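Cluler opens orders for home kitchen arm, with a monthly bill attached

Cluler began taking orders in December for Pitora, a countertop robot arm the company says will put away dishes, clear boards and wipe down a kitchen after dinner. The hardware costs $2,366. Using it for more than the basics costs another $87 a month, and that second number is the one buyers should read twice.

The basic plan covers what Cluler calls "fixed moves." The owner guides the arm by hand from one spot to another, saves the path and plays it back. If the plate is where it was yesterday, fine. If it has shifted a few inches, the arm goes to where the plate used to be. Anything that involves the arm looking at the counter and deciding what to do sits behind the monthly plan, named Badular, and needs a working internet connection.

The company's sales page leads with a list of 23 kitchen tasks. Read the notes at the bottom and the list gets shorter. Several tasks are marked "assisted," a word Cluler uses when a remote operator can step in and steer the arm if the software gets stuck. Others are marked "coming," with no month given. The page doesn't say how many of the 23 the arm can finish with no person involved, and when we asked, the company sent back the same list.

"We're being open about where the product is today," said Berhanu Gashaw, who heads the Pitora program. "The arm you buy is the arm that gets better. We don't want people waiting for a perfect machine."

People have heard that before about a lot of gadgets. The improvements Gashaw is describing arrive through Badular, so the customer pays every month for the machine to become what the ad already shows. Over a year the plan adds $1,044 to the price. Stop paying and the arm drops back to fixed moves.

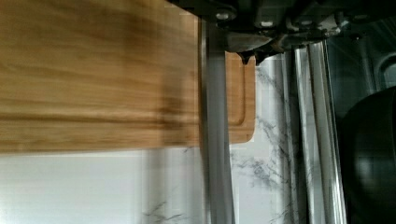
Cutting boards come up a lot in Cluler's pitch, and they're a fair test. A board is flat, it's often heavy, and it lies tight against the counter, which gives a gripper little to get hold of. Stone counters add glare. Chrome and glossy pots add reflections, and those can confuse a camera-based system. Asked how Pitora deals with shiny surfaces, Gashaw said the software "handles most normal kitchens" and that customers would be walked through lighting during setup. He did not offer a success rate.

Setup is its own chore. Cluler asks for 60 minutes, during which the owner clamps the base down, clears the reach area and moves the camera slowly over every surface the arm is expected to work on. Move the toaster to the other side of the sink and that part has to be done over. The clamp does not fit counters with a rounded front lip. An adapter is sold separately by Sayegh, the parts supplier that also makes the replacement finger pads, and it had no price listed when this item was written.

Then there's the question of who is watching. Assisted mode sends video from the arm to an operator. Cluler says the operator sees the work area only and that clips are deleted unless the customer agrees to share them for training. The sharing box is checked by default in the setup app. Gashaw called that "a choice we're reviewing" and said owners can uncheck it at any time. He would not say where the operators are based, or whether they work for Cluler or for a contractor.

Speed is another thing the ads leave out. The clips on the sales page are sped up, with a small note in the corner saying so. Gashaw said the arm is slow on purpose, for safety, and that most owners will run it after they've gone to bed. That's a reasonable answer for a quiet kitchen. It works less well in a small apartment, or in a house with a cat, and the manual says pets should be kept out of the room while the arm is moving. The manual also rules out knives, hot pans and anything made of thin glass, so the jobs many people would most like to hand off are still theirs.

To be fair to Cluler, some of the offer is better than it needs to be. The finger pads come off without tools. The stop button is large and sits on the base where a person can reach it. Fixed moves run without an account, so the machine won't turn into a paperweight if the company folds. A few better-known home products can't claim that.

The return policy is less generous. Buyers have 23 days, counted from shipping and not from delivery, and they pay the freight back. A unit that has been clamped down and used counts as "opened" and is charged a restocking fee. The fee isn't stated on the order page. It appears in the terms, in a section on accessories, as "an amount set at the time of return."

Cluler says first orders will ship in the spring but has not named a month. The deposit is refundable until the unit is packed. After that, the return terms apply.

Shoppers who are tempted might ask the company for one thing before paying: a video at normal speed, with no operator on the line, of Pitora clearing a kitchen it hasn't been set up in for days beforehand. We asked for that too. Gashaw said the team was "looking at what we can share." We'll update this item if something arrives.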